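I'm looking for people who drink too much tea, and I mean that kindly!

I'm Kaiwen Bai and I'm writing a little book about how households in Toselholm take their tea — who makes it, when, out of what, and what gets said while the kettle's on. I've got 29 households signed up so far and I'd love to reach 56 before the end of March (my publisher, Flekum, would quite like that too).

What would you be doing? Keeping a tea diary for a fortnight, mostly. A line or two per cup is plenty, and if you miss a day, never mind, just pick it up again. Then I come round for a chat, usually an hour, though the last one ran to over three and I came home with a marrow.
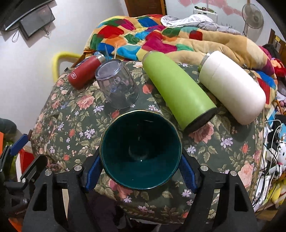 Dark teal cup with a gold rim, just above the rose tablecloth.

You can live alone or in a house of eight. Coffee drinkers are welcome if somebody else under the same roof drinks tea. You do need to be 18 or older and living in Toselholm or out along the Jedon road.

I can pay £80 per household, plus a copy of the book when it's printed. Names can be changed if you'd prefer — plenty of people have asked for that already.

To join in, drop a note through the door at 61 Long Street or ring me after six in the evening, when I'm nearly always in.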